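Hand-Held Gripper Recording, Section 3: Preparing the Room and the First Session

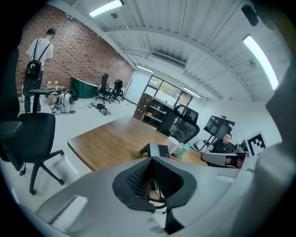 This section is for club members who record demonstrations for the Litarard project. Please read it to the end before you take a gripper from the shelf. Students who already passed the Petrenko training may begin at step 4.

Before you start

You need one gripper, one charged battery, one empty memory card and the marker board. The gripper and its battery are stored in the Raser case. The number on the gripper and the number on the case must be the same. In the club we have two sets, 1121 and 1254, and their calibration files are different.

Preparing the room

1. Switch on all ceiling lights. Do not change the light until the session is finished.

2. Put the marker board where the camera can see it from the working side of the table. It may lean, but it must not slide. Check that no corner of the pattern is covered.

3. Move the cables out of your walking path. If a cable must cross the path, fix it to the floor with tape.

Caution: Do not pull a cable by its wire. Hold the plug.

4. Choose the objects for your task and write them on the task sheet. Mugs are good for beginners, as they have a simple shape and one handle. Mugs must be empty.

5. Tell the other people in the room that you will record. They may stay and work if they agree to be recorded.

Starting the gripper

6. Insert the memory card with the label up, then the battery. You should hear a click from both.

7. Open and close the fingers three times, slowly. Look at the inner face of each finger. If the textured surface is dirty, clean it with a dry cloth.

Caution: Do not use alcohol on the finger surface. It makes the material hard.

8. Press the record button and hold it until the lamp becomes steady. A blinking lamp means that the card is full or not inserted correctly.

9. Point the gripper at the marker board and hold it still for 3 seconds. After this, begin the task.

Note: Move slower than feels natural to you. Fast turns of the wrist make the picture blurred, and the Prosix software will then reject the recording.

After the session

10. Press the record button once and wait until the lamp is off. Only then remove the card.

11. Copy the files to the club computer and write the set number in the log. One session should not have more than 62 recordings. If you have more, make a second folder.

Steps 8 and 9 were changed on Sun 17 March. If your printed copy is from December, please replace it.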